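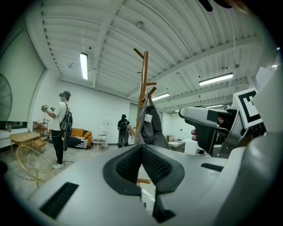
Build the dull half first

There is a habit in shared workshops of starting a robot project with the robot. Someone finds a second-hand arm, clears a bench, and spends the winter getting it to wave. I have done this twice. Both arms are now in a cupboard at Karkbridge, and I doubt either will come out again.

My argument is that a small group with not much money should build the hand-held part first: a gripper on a pistol handle, a camera looking past the fingers, and a printed marker card on top where it's wanted. You carry it about and do the job yourself, and the recordings are what you teach from later. The arm can wait until you have something worth teaching it.

We called ours Matine, for no good reason. Uriel Valdovinos drew the body and Ngân Quách printed it in light grey because that was the reel on the shelf. The pads took longest. We went through 8 versions before settling on a V shape with a mesh texture on the two inner faces. The early flat ones were easier to print and let a mug handle turn in the grip. I would have stopped at the fourth version. Ngân was right not to let me.

People who visit ask why we don't do all this in simulation. Some of our members do, and they get a good deal out of it. But a simulated coat stand has its pegs where you put them, and nobody's jacket is over the top. An ordinary room with a sofa, a low table with its drawer left open and a few bottles along the counter gives you clutter you would not have thought to draw. I would take 50 untidy recordings from a room like that over a much larger pile of clean ones. Tươi Bùi disagrees with me about this and has said so at length.

The other objection is that it's hard on people. I think that is fair. A gripper held out at chest height gets heavy sooner than you expect, and if you add a headset and a backpack you are warm before you have done anything useful. Catherine Chisholm wanted sessions kept to two hours with a proper break, and I argued for four. I was wrong. The recordings from the end of a long evening in October were poor, with wobbling and half-finished grasps all through them, and we threw most of them out.

Weight is where home builders can do better than they think. Most of it comes from caution: thick walls, long screws, a handle made solid where ribs would do. Nhàn Quách took a hacksaw to a spare body and showed us how much of it was doing no work. I'd suggest doing the same before printing a second one, and leaving the vent slots alone while you're at it.

I would also spend money on the marker cards before the motors. Ours were paper to begin with and they curled — a curled card gives you a position that drifts, and you can lose a week looking for the fault in the software. Stiff white card with a thick black pattern, fixed flat, cured most of it. The lighting matters nearly as much. Bare tubes glare on anything glossy, so keep the finish matt.

None of this looks like robotics to the person paying the workshop rent, and I understand why. An arm that waves is easy to show at an open evening. A grey handle with a notch in the end is not. Still, when we did borrow time on an arm at Bodnár, we had something to give it on the first afternoon, and the group sharing the bench with us was still choosing a task.

If you are starting this year, print one handle and use it for a month before you print the next.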